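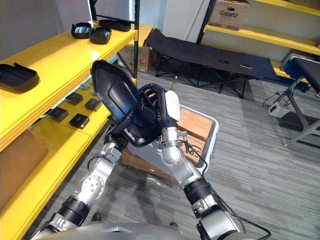

Everything in a good storeroom has a place to go back to, and in my experience the black trays are always the last to find theirs. They come out for a lunch, they get stacked on whatever is closest, and by the end of May you have a few on the top shelf, one on the shelf below with the small labelled boxes, and another held over a bin on the floor with a bit of old cardboard in it.

I've been thinking about trays because of Ruoxi Xiong, who let me spend a long morning with her while she put a stockroom back in order. Ruoxi used to run the kitchen side of a catering firm called Wirska, and for the past 8 years she has made her living sorting out other people's back rooms. She arrived at seven with a thermos of tea and a roll of masking tape, and she didn't touch a thing for the first half hour. She just walked up and down, opening lids and closing them again, humming a little.

"You have to see how people have been using it," she told me. "They've usually got a system. It might be a terrible system, but it's theirs."

Her first rule is that the floor is for bins and for feet. A bin on the carpet is fine while you're working, because you can drop things into it and slide it along as you go, but it should be gone by the time you lock up. She likes plain white plastic ones with a good raised rim, the kind you can grab without looking. If there's a flat piece of cardboard already lying in the bottom she will often leave it there. It stops things sliding about, and she has a soft spot for anything that saves a trip to the recycling.

The plastic bags, on the other hand, drive her up the wall. New trays come wrapped, the wrapping gets pulled off in a hurry, and there it lies, all crumpled, waiting for somebody to step on it. Ruoxi keeps one bag open on her belt and stuffs the others into it as she goes. By morning tea she looked like she was wearing a cushion.

Then there's colour, and here we disagreed a bit. I would have painted everything a quiet grey and been done with it. Ruoxi loves a bright shelf. She once fitted out a whole room in Unine green (her name for it, after a village she passed through on holiday), and she thinks yellow is better again if what you're storing is black. You can spot a dark tray on a yellow shelf from the doorway, and you can spot the gap where one ought to be as well. I've come around to this. My own pantry shelves are white and I lose the baking pans in there every December.

Small boxes go low, with the label on the lid so you can read it looking down. Trays go up high, since they weigh next to nothing, and they go the right way up if they're used weekly. The ones that only come out for big dos get tipped on their sides and filed in a bin like records. It's a lovely way to keep them - you flick through, pull out the one you want, and the rest stay put.

We finished a little after noon. She wrote the last of her labels leaning on the door frame, drank what was left of the tea, which must have been stone cold by then, and asked me what my garage was like.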